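The stand was the last thing I bought

I have been setting up a small bench for water and soil testing for most of the year, and I put off buying a pipette stand until nearly the end. It seemed like something a bigger lab would have. I kept my pipettes in a drawer, lying flat on a folded towel, and I figured that was good enough for the amount of work I do.

It was not good enough. The drawer is deep and the towel slid to the back every time I opened it. I picked up the wrong pipette more than once. One afternoon in May I laid a pipette down with liquid still in the tip, answered the phone, and came back to find that some of it had run up into the shaft. I had to take the whole thing apart, rinse it, dry it overnight and check it the next morning. It was fine, but I lost an evening to it and had to throw out the samples I was in the middle of.

So I started looking at stands. There are more kinds than I expected. Some are round carousels that spin on a heavy base. Some are strips that stick to a shelf or hang on a wall rail. Some are plain racks with a bar across the top and a leg at each end, and the pipettes hang off the bar.

I had a carousel for a short while, from a seller called Trandia. It holds 6 pipettes and takes up a circle of bench about as wide as a dinner plate once everything is hanging on it. My problem with it was the spinning. I would reach for one pipette and the one beside it would swing around and bump my wrist. For a person who uses every position all day it may be the right choice. I use one pipette nearly all the time and a second one now and then, so I sold it on.

The kind I like now is the plain one with the bar.

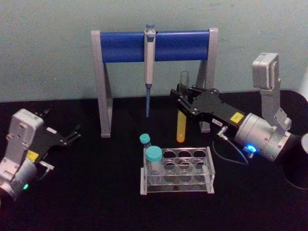
Written by the author of the Brostetti Bench Notes blog
Home tester, former school lab technician

The bar on this one is blue, and the rest of it is a gray frame. The legs slant, which gives it a wider footing than the straight-legged racks I looked at. A pipette hangs straight down from the middle of the bar with the plunger sticking up above it and the narrow end well off the table. That gap under the tip matters more to me than the number of places on the bar. If the tip can touch the bench it will pick up whatever is on the bench.

I also like having a dark top under it. My old bench was white laminate and I could not see clear drops on it at all. On matte black a drop of water catches the light and I can wipe it up before I put my sleeve in it. The downside is dust and scuffs. Black shows all of them, and I wipe mine down more often than I ever wiped the white one. I use a damp cloth first and a dry one after. I tried a spray cleaner and it left streaks that took longer to get rid of than the dust did.

Where to put it

I moved the stand several times before I settled on a spot. At first it was at the front right corner, where my hand naturally goes. That was a mistake. I kept catching the plunger with my forearm when I reached for the notebook. Then I tried the left side, but I am right-handed and had to cross over my own samples to get to it, and carrying a full tip across open tubes is a good way to spoil them.

It now stands at the back, in the center, with the sample rack in front of it. I can see the whole pipette from my chair. I reach forward, lift it off, work in the space in front, and put it back. The rack is low enough to reach over. The sample rack goes just right of the middle and the waste cup goes farther to the right, and the tip box sits just in front of the waste cup.

Leave some height above the bar as well. I have a shelf over my bench, and when I first measured I only allowed for the stand. A hanging pipette sticks up past the bar, and you also have to lift it a little to free it. I ended up raising the shelf by 2 inches, which meant new holes in the wall and a bag of filler for the old ones. The wall there is still patchy. I have paint for it and will get to it.

Hanging one up properly

Most of the trouble I had in the first few weeks came from being in a hurry. This is what I do now.

Take the tip off first. I eject it into the waste cup before the pipette goes anywhere near the stand. A used tip left on will drip, and it also makes the pipette longer, so it hangs closer to the table.

Hold it by the body and bring it in upright. If I come in at an angle it catches on one side only and hangs crooked. A crooked one can look secure and then drop when the bench gets bumped.

Let go slowly. I keep my fingers around it until I feel the weight go onto the bar.

Set the volume back up to the top of the range at the end of the day. I was taught to do this in my first technician job, to take the load off the spring, and I have kept doing it. I have read arguments both ways and I am not going to settle it here. It takes no time.

Checking that it still measures right

I keep a cheap scale for this. I set the pipette to its full volume, draw up distilled water, and weigh it in a small cup on the scale. I do that 8 times and write every number down, including the bad ones. If the readings sit close together and close to what they should be, I carry on. If they wander, I look at the seal first and my own technique second. Usually I have been pulling the plunger too fast.

The water and the room need to be at the same temperature, so I leave the bottle out on the bench the night before. I also wet the tip a couple of times before the first reading that counts. My early results were low every time until I started doing that.

My notebook has 338 test entries in it as of this month, and there is a clear change in how steady the checks are from the point where I stopped using the drawer. I can't say the stand did all of that. I was also getting more practice. But there have been no more flooded shafts.

What it cost

I am not going to list prices, as they change and I bought some of my things used. The rack type cost me less than the carousel did, and I made back most of the carousel money by selling it to a person at the Urkutar garden club who does her own pond testing. She uses more pipettes than I do and it suits her bench better.

If you are starting out, I would get one decent pipette, a box of tips that fits it properly, and a basic stand, and leave the rest for later. Check the fit between the clip and the pipette before you pay. A lot of the stands are made with one shape of handle in mind, and a thick handle may not sit right. I took my pipette along in a padded envelope when I went to look at the used one, and I am glad I did, because the first stand they showed me would not hold it.

Next I want to sort out the tip boxes. I have three half-empty ones in two sizes and the lids do not match. I have been looking at the stacking racks from Ye, but I have not found anyone who has used them for more than a few months. If you have, leave a comment and tell me whether the hinges hold up.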